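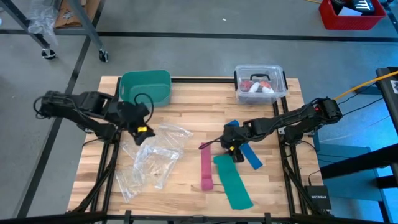

Where do you lot keep fabric resistance bands so they don't end up in a knot at the bottom of a tub? One clear zip bag per band, flattened before it's closed, and the bags go in a lidded bin with a handle.

At least that's what the Flerura storage guide says, and I don't buy it. I've got 20 bands for the seniors' class and I'm not opening 20 bags at seven in the morning. Has anyone kept this up past a fortnight?

**mulgamum**

I have, since November. You get used to it. The colours stay easy to spot through the plastic, and you can hand someone a bag and they put it back in the same bag.

**tapeandtwine**

They put it back in the same bag? Mine get dropped on the floor.

My gripe is with the bags. They crumple, they slide over each other and within a week you've got a heap of plastic taking up more room than the bands ever did.

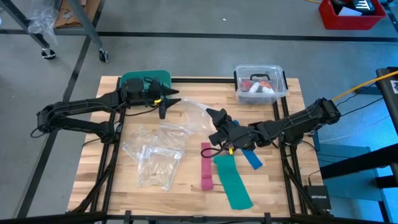

And the thin ones split at the seal. I went through a box of Cedevwood bags, 15 to a box, and binned most of them. I'd sooner lay the bands flat, widest at the bottom, and roll the lot with a bit of cohesive wrap around the outside. It sticks to itself and leaves no gunk on the fabric.

**mulgamum**

So you chuck a strip of wrap every time you want a band? That's no less rubbish than a bag I've reused all summer.

**tapeandtwine**

I reuse the strip three or four times. It does go fluffy, I'll give you that. Pink's the cheapest colour at my chemist, so pink it is.

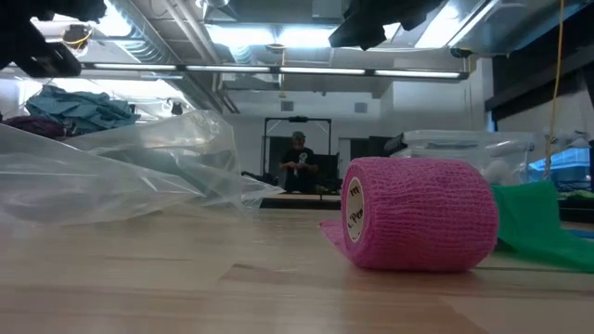 kelpie_2895 reckons the wrap is a waste of good first aid stock, and that a plain elastic or an old sock top does the same job for nothing. Also says rolled bands come out with a curl that annoys people doing floor work.

**tapeandtwine**

Never noticed a curl. Might depend on the band.

**kelpie_2895**

Flirasero ones curl. The wide ones are worst. I hang mine on a rail and the bin is for everything else.

**mulgamum**

Not everyone has a wall to spare. I'm sticking with bags, thicker ones.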